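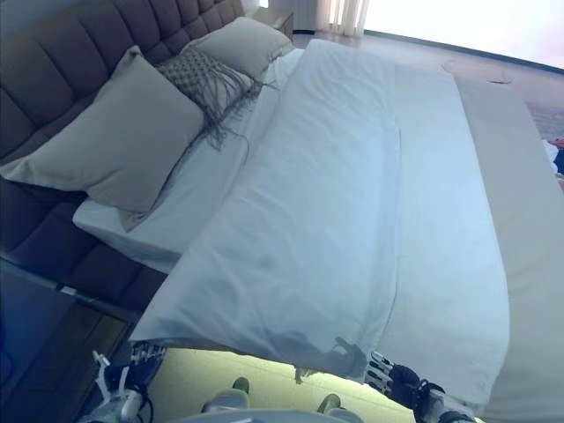 Fringed cushion with a knotted or woven pattern.

4.2 Warping the Colar frame loom

Before starting, fit both side bars and tighten the wing nuts by hand.

1. Set the loom flat with the notched bars at top and bottom.
2. Tie the cotton warp to the first lower notch with a double knot.
3. Carry the warp up to the first upper notch, around it, and back down to the second lower notch.
4. Continue to notch 136. Keep the tension even – each thread should give slightly when pressed.
5. Tie off at the last notch and trim the tail to 26 mm.
6. Slide the shed stick under every second thread.

Note: A full warp at 136 notches takes around 1657 inches of cotton. Wool warp stretches and is not suitable for this frame.

Caution: Do not tighten the wing nuts once the loom is warped. The side bars may bow or split.

For fringed work, leave the lower 26 notches' loops uncut until the knots in section 4.5 are finished.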